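Trodero Handheld Gripper Pair
February, by the Adside product desk

The Trodero is a pair of handheld grippers for teaching pick-and-place work to a robot. A person holds one in each hand and does the job the way they would normally do it. The recordings are then used to train an arm fitted with the same jaws. Adside sells the pair, rents it by the month, and shows it at open days in the Plellitz demo room.

What you get

The standard kit contains 2 grippers, left and right, with their cables, a charging dock for the recorder, and a carry case. Jaw pads are sold separately in soft and hard versions. The list price covers one year of software updates. Order number is 1,123 for the pair. Replacement cables are ordered under the same number with the letter C added.

Using the grippers

Each gripper is held by the handle, with the fingers wrapped around it. Squeezing closes the jaws and letting go opens them. Most people get used to the weight in a few minutes. People with small hands should ask for the short handle, which can be swapped with a hex key.

The grippers are wired. Leave enough slack for both arms to reach the far side of the table, and route the cables toward the operator so that they do not drag across the work. The table should be at a height where you can stand straight. If you plan to record for more than 30 minutes at a time, schedule breaks.

Suitable jobs are ones a person can do with two fingers per hand: packing, sorting, placing items in trays, opening flaps. The grippers are a poor choice for thin film, loose powder, or anything that needs a twisting motion of the wrist under load.

Open day at Plellitz

Open days start at 10 a.m. and the demonstrations run until mid-afternoon. Groups are limited to 18 visitors so that everyone who wants a turn can have one. There is no charge, but you need to book.

The visit begins with a short talk on setup and cable routing. After that the demonstrator works at the table and visitors stand where they can see the jaws. The items are ordinary packaged goods. You are welcome to bring your own parts if they fit in a shoebox and do not leak.

At the table, the operator keeps one gripper over the open blue box and brings the other in beside the blue bottle, with the jaw tips at the height of its shoulder. Approaching from the side at that height leaves the cap clear. The same approach is used in the training exercises that come with the kit.
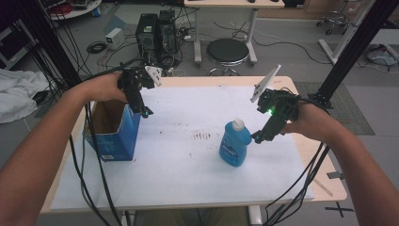

Booking a visit

Write to the Adside sales desk with the name of your company and the number of people coming. Wear closed shoes. Parking is behind the building, and the demo room is on the ground floor with step-free access from the yard. Visitors who cannot travel can ask for the loan kit, which goes out for two weeks against a deposit.

Related items

Trodero soft jaw pads, set of four
Trodero short handle
Yeoh recorder dock, spare
Yeoh cable hooks for table frames
Loan kit terms
Plellitz demo room: directions and parking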